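Durrani Key Pouch and Vellow Oval Tray: Product Review

Premix Household Reviews
Published December 30, 2023

Purpose of this review

Premix received several requests from readers for an assessment of small items used to carry and store keys. The present review considers two products, a soft fabric key pouch sold by Durrani and an oval tray sold by Vellow. The two are made by separate firms and are not marketed as a set. They are reviewed together for the reason that many households will use them together, one in the bag during the day and the other on a hall table or desk in the evening.

Both products were bought at the full retail price from the Verkent store. Neither manufacturer was told of the review in advance, and neither has seen the text before publication.

How the products were used

Each item was in daily use for two months. The pouch was carried in a handbag, a coat pocket and the side pocket of a backpack, with a house key, a mailbox key and a car key attached. The tray was kept on a table near an entrance and used by every member of the household for keys, coins, earbuds and receipts.

In addition, the snap on the pouch was fastened and released 507 times over the course of the review, with a check of the stitching at regular intervals. No special equipment was used. The aim was to reproduce ordinary handling over a longer period than the calendar allowed.

Durrani key pouch

The pouch is tall and rounded, and comparable in shape to a small rolled wallet. The outer fabric is a pale greige with a fine weave and a faint diagonal texture. It is printed throughout with a monogram, in which brownish-gray circular medallions are joined by diagonal rows of small dots. Readers who prefer plain accessories should note that the pattern repeats across the flap as well as the body, and that Durrani does not currently offer this model without it. The print is nevertheless restrained in color, and from across a room it reads as a soft neutral.

Sage green is used for the details. A thin, muted piping follows the curved edge of the flap, and the domed snap is covered in the same dull shade. A darker sage green appears at the bottom opening. The metal parts are gold-toned and noticeably bright against the fabric.

In use, the pouch performed well. Keys are drawn up inside and the flap is folded over them, after which they no longer scratch a phone or catch on a scarf. The snap gave a clear click throughout the review period and did not loosen. The stitching behind it was sound at the final check. The snap does sit close to the edge of the flap, and a person wearing gloves may need a second attempt to find it.

Capacity is the main limitation. Three keys fit comfortably, provided that the car key is a slim one. A large fob with a hard plastic case made the pouch bulge and placed visible strain on the flap. Readers with a bulky fob are advised to take it to the store and try it before purchase.

The pale fabric requires some care. After the first month the corners had darkened slightly where they rubbed against the inside of the backpack. A damp cloth with a little mild soap removed most of the marks. The piping showed no wear. The manufacturer's leaflet advises against machine washing, and this advice was followed.

Vellow oval tray

The tray is black and matte, with rounded ends and a shallow raised rim. A thin black rod rises from the rear, and a curved black panel stands at one end. The interior is plain, with no dividers. This was found to be an advantage in daily use, as a set of keys can be put down at any angle and a wallet can be laid flat beside it.

The low rim makes small items easy to pick up. It also means that coins dropped from any height may jump over the edge, and this happened on several occasions. For keys in a pouch, a pair of glasses or a watch, the depth is sufficient.

The upright rod needs more thought about placement. The tray cannot be pushed under a low shelf, and on a narrow hall table the rod was brushed by sleeves until the tray was moved farther from the door. Once moved, it caused no further difficulty. Buyers are advised to measure the space above the chosen spot, and to keep the rod toward the wall.

Dust is visible on the matte surface – more so than on a lighter tray – and a dry cloth was needed every few days. Fingerprints were less of a problem than expected. No scratches could be found inside the tray at the end of the review, although loose keys had been dropped into it daily.

The two products in view

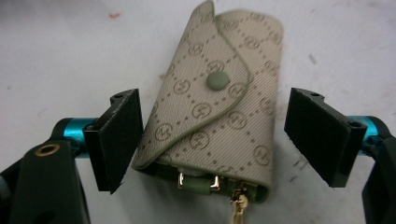
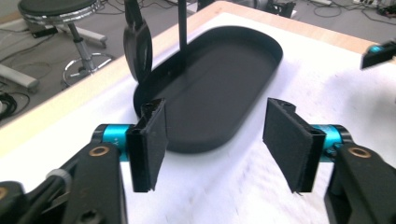
The Durrani key pouch comes first, followed by the Vellow tray.

Using the pouch and tray together

A pale pouch on a dark tray is easy to find. Members of the household reported less searching in the mornings, chiefly in January, when the review began and the mornings were dark. The soft fabric also made the nightly drop of keys much quieter, a point that was welcomed by those who were asleep when others came home.

The pouch did not always remain upright when placed in the tray, particularly when it held all three keys. Laid on its side it took up more room, but space remained for a wallet and a folded receipt. Two filled pouches side by side would leave little space for anything else. A household in which several adults keep their keys in one place may wish to consider a second tray or a row of hooks.

Value

The pouch is the more expensive of the two, and a considerable part of the price must be attributed to the printed fabric and the finish of the edges. As protection for keys alone, a plainer pouch would serve equally well at lower cost. As a gift, or as an item that will be handled and seen every day, it is well made and can be justified.

The tray is moderately priced. It has one function and does it without fuss, and its plain interior should suit most rooms. The price would be easier to recommend without reservation if Vellow supplied a soft liner. A piece of felt cut to shape was tried for a week and reduced noise from loose keys, though it had a tendency to slide.

Recommendations

The Durrani key pouch is recommended for readers who carry two or three flat keys and who are prepared to clean a light fabric from time to time. It is not recommended for large fobs or for full rings of keys.

The Vellow oval tray is recommended for desks, dressers and hall tables with open space above them. Households that mainly need a place for loose change should choose a deeper dish.

Both products were returned to ordinary household use at the end of the review. Should the snap on the pouch or the surface of the tray deteriorate, a note will be added to this page. Readers who have owned either product for a longer period are invited to write to the Premix reviews desk, stating the length of use and the number and type of keys carried.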